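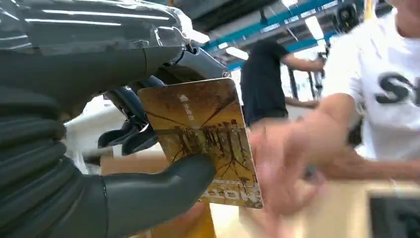 How to read a company's cash flow statement before you buy shares

Profit gets the headlines, but the cash flow statement shows whether money came in the door. You will find it in the annual report, usually after the balance sheet. Set aside an hour for your first one.

1. Get the reports

Download the last five annual reports from the investor section of the company's website. Skip the presentation slides.

2. Compare operating cash with profit

Write down net profit and cash from operations for each year. Over five years the two totals should be fairly close. If profit is well ahead, look at receivables and inventory. Customers may be paying late, or stock may be piling up.

Say Cluvum reports a profit of $36 million and operating cash flow of $8 million. One year like that can be a matter of timing. Several in a row need an explanation, and the notes to the accounts are the place to look for it.

3. Take off capital spending

Look under investing activities for payments for property, plant and equipment. Subtract them from operating cash flow. What remains is free cash flow. A company that is building a new factory may show a negative figure for a year or 2, so check what the directors said the money was for.

4. See who is paying the dividend

Dividends paid are listed under financing activities. If they are larger than free cash flow, the difference came from borrowings, new shares or the bank balance. Check the lines for loans and share issues – they are in the same section.

5. Write it down

Keep one page per company, with the figures and a sentence on anything you could not explain. Update it when the next report comes out, and use the same layout each year.

Ya-wen Yang
Updated Jul 14, 2024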